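How to bring a two-armed dish robot into a staff canteen without losing the kitchen porters

Posted November 12, 2018 in Kitchens and Back Rooms

Our canteen at Trallthorpe feeds 500 people at lunch, most of whom believe plates clean themselves. In June the firm signed up for a pair of robot arms from Colley, to take over racking at the end of the wash-up. I run the kitchen, so it fell to me to make it work. These are the steps I would follow if I had to do it again, in the order I should have done them the first time.

Step 1. Write down the job before anyone draws a diagram of it

Spend a full lunch service at the sink end with a notebook. The plan we were handed said "porter places plate in rack". What a porter does is scrape, look, send back the one with egg on it, stack by size, shout for cutlery, move the bin with one foot and then place the plate in the rack. The robot had been bought to do the last bit. Everything else was still there, waiting for somebody.

Make two columns, one for what the arms will do and one for what people will do. If the second column is blank, go back to the sink.

Step 2. Tell the staff early, and tell them the dull parts

We had 17 people on the kitchen rota. They heard about the arms from a delivery note, and I don't recommend it. Hold a short meeting before the kit arrives and cover hours, pay, who gets trained and who to ring when it stops. Leave the word "journey" out of it. If you don't yet know whether anyone's hours will change, say so and give a date by which you will.

Ours didn't lose hours in the end, but two evening shifts became afternoon ones. That suited some people and annoyed the rest, and it should have been on the table from the start.

Step 3. Start with one size of plate

The temptation is to hand over the whole cupboard on day one, gravy boats included. Choose a single round plate and stay with it for a week. Bavlow, who fitted ours, set both grippers to take the plate by the rim, one each side, and lower it on edge into a wire rack. A person does it one-handed while talking about football. Two arms have to agree with each other first, and you should allow time for the discussion. 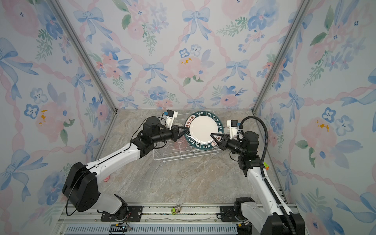

Once the week is up, add one new item at a time. Bowls next, then side plates. Leave glasses until everybody is in a good mood.

Step 4. Give someone the say-so

Decide who may pause the arms. Our answer is anyone on shift, with no form to fill in. For the first fortnight only the supervisor could do it, so a porter would see a plate going in crooked and have to walk the length of the kitchen to find someone with permission to agree.

Put the pause instructions on the wall in large type. Ours came as a manual of 90 pages, and the bit about pausing was near the back.

Step 5. Pay for the new work

Somebody now clears snags, wipes the cameras, lines up the racks and writes the fault log. That is a job. We called it "keeping an eye on it" until one of the porters asked, quite reasonably, what the hourly rate was for an eye. It is now a named duty with 5 hours a week set against it and a small rise attached.

Train at least two people. One will be on holiday when you need them.

Step 6. Look at what got worse

Savings will be counted for you by someone upstairs. Pretorius, our catering contractor, sent a very handsome chart. Keep your own list of the other things. On ours:

Fewer sore wrists, which was the point.
More standing about, which is harder on the feet than it sounds.
Less chat at the sink end, as one person is now there where there used to be two.
More rinsing, because a plate has to go over clean the first time.

We fixed the chat by moving the cutlery table next to the rack. It cost nothing and did more for morale than the chart.

Step 7. Keep a hand rack ready

Have an ordinary rack within reach and make sure new starters learn to use it properly. The arms will stop at some point during a lunch service, and the queue for pie will carry on regardless.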